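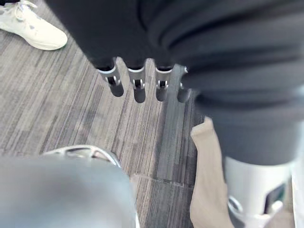

Dark grey fabric and the striped carpet tiles, bedroom corner.

Notebook, household laundry, entry of 03/05/2021

I write this in the afternoon, so the morning part is from memory and from the small paper I had in my pocket.

Continued with the clothes from the last entry. Purpose is the same as in April: to learn how much order can be kept when the sorting is done in the bedroom and not next to the machine. In the laundry room we have the long table and everything is easy. In the bedroom there is the stool and the basket, and the bed if one is not careful.

All pieces were washed yesterday with the Boluvent powder, short programme, spin at 600. I weighed the powder this time and did not use the scoop, because the scoop gives a different amount in every hand. Drying on the rack overnight with the window open. In the morning the thin pieces were ready. The black one was still a little damp at the seams, so I gave it more time on the rack and started with the others.

Carpet: I vacuumed before starting and again after lunch. The tiles are good for walking but they hide lint very well, the grey streaks look the same as the lint. Please check with the hand and not only with the eyes. If a light cloth falls on the floor it goes back to the rack side for a shake, and we write it down. I had three such falls before lunch and none after.

The tile near the door is lifting again at one corner. I pressed it down with the foot and it stays for an hour or so. It needs the proper tape, the one from Adjei, not the paper one.

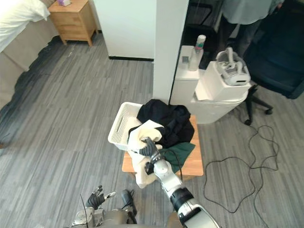
Nimthorpe Workshop - Household and Textile Care Group

Order on the stool. The white basket stands on the left, the dark green cloth is laid flat on the right, and the black garment goes at the back, against the basket. The cream cloth is the difficult one. It hangs over the near edge of the stool and wants to pull down everything that is under it. I tried two ways:

Way A - cream cloth first into the basket, then the black garment on top. It fits, but the black leaves fluff on the cream and I had to use the brush. Not recommended.

Way B - green first, laid flat, then cream folded on top of it, then both together into the basket. Slower at the beginning, but the fold stays and there is no fluff. I repeated it eight times with the same pieces and the fold was acceptable each time, except once when I hurried.

I propose we keep Way B, also for the towels when they come.

The basket. The Nillesik basket was already discussed and I still think it is too light for the stool. When the clothes are mostly on one side it tilts. A strip of rubber mat under it could help, I will cut one tomorrow from the old piece in the drawer. The holes in the side are useful, one can see the colour inside without digging.

The bed. The white sheet is still bunched on top of it. I did not make the bed today because the sheet is next in the wash. Whoever takes it, please do not mix it with the dark pieces, we had a grey pillowcase in April for this reason and it never became white again.

Small things to remember:
Brush for fluff is back on its hook.
Powder box is more than half empty, order before the 10 kg bag offer ends.
Label inside the green cloth is almost not readable. I wrote the washing temperature on a tag and pinned it.
Rack has one loose bar, second from the window. Do not hang heavy pieces there.

Open question: is the stool high enough? After an hour of folding my back says no. A taller one would be nicer, but then the cream cloth hangs even more freely and perhaps slides off by itself. I would like to test with the stool on two boards before we buy anything.

Next: rubber strip, sheet to the wash, Way B with the towels.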